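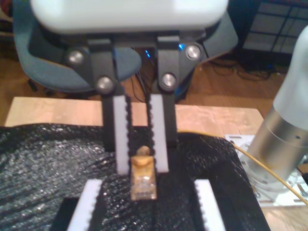 A little clear network plug with an amber tint, standing on a black mat.

A Day Out at the Jiltero Telephone Company
8 Oct 2018

I have been meaning to go to the Jiltero open day for years, ever since my sister-in-law came home from one with a tote bag and a piece of old cable that she still uses as a doorstop. Something always got in the way – a wedding, a bad knee, the year the bridge was out. This fall nothing did, so I packed a sandwich I didn't end up needing and drove over early.

For those who don't live out our way, Jiltero is the small phone and internet company that serves the valley from Plaveo down to the river. It started with 16 households and one line they all shared, which must have made for some very interesting evenings. The first switchboard was in the back room of a feed store. The building you visit now is the brick one across from the post office in Plaveo, with the green awning and the parking lot that is much too small. I parked by the church and walked, and was glad I did, as the maples on that street were just about at their best.

You sign in at a folding table, get a sticker, and wait in the lobby until there are enough people to make up a group. Ours was a nice mix. There was a family with three boys who wanted to know if they could climb a pole (no), an older couple who had both worked for a phone company out west, and a young woman thinking of applying for one of the line crew jobs, who asked by far the best questions of anyone.

The first stop is the old switchboard, and I could have stayed there all morning. It's a lovely big thing in dark wood, with cloth-covered cords and rows of little brass-rimmed holes, and they let you sit down and put a call through to the wall phone at the other end of the room. I connected the eldest boy to his own mother and they had a short talk about lunch. The retired lady from out west took a turn after me, and her hands knew just where to go. She didn't say much about it, but she stayed in the chair a good while, and the rest of us were happy to let her.

From there you go through a heavy door into the equipment room, where it is cool and loud and everybody has to lean in. Our guide was good about repeating things. All the lines in the valley come together in there, and there are 354 miles of cable out on the poles and under the roads, which is hard to get your mind around when the whole place is no bigger than a school lunchroom. What surprised me was how neat it was. Somebody had tied every bundle with the same loose little wrap and labeled both ends in the same careful printing. My late husband would have approved. He labeled the fuse box so well that I can still read it from the stairs.

I asked about the ice storm, of course. Everyone over a certain age asks about the ice storm. They lost 172 poles in two nights, and the crews slept on the floor of the Colombo, the diner on the corner, which stayed open on a generator and fed them eggs. There's a case in the hallway with snapped crossarms and a pair of boots, and a map with pins in it. I found our road. We were without a phone for 21 days that April, and I remember being cross about it, and looking at the map I felt a bit sheepish.

After the tour you can try a few things for yourself in the garage. I had a go at putting a plug on the end of a cable, which means getting eight tiny colored wires to lie flat in the right order and then squeezing the whole business with a special tool. My first one went in the trash. My second one made all the lights come on the tester, and I carried it around in my pocket for the rest of the day and showed it to people who hadn't asked. The boys did theirs in half the time.

Lunch was chili and cornbread under the awning, and there was a raffle for a cordless phone, which I did not win. I walked down to the Colombo afterward for pie. It has new booths but the same counter, and the apple is still better than the cherry.

If you go, a few practical notes. It's free, and they run tours until midafternoon, but the groups get bigger after eleven, so come early. Bring a sweater for the equipment room. The front steps are steep, though there's a ramp around the side by the loading door. If you are coming up from Gondo, take the river road and ignore the sign for the shortcut, which adds a good ten minutes and goes past the gravel pit. There's a restroom off the lobby and another at the church.

I came home with a tote bag. It's hanging on the back of the kitchen door with the plug in it.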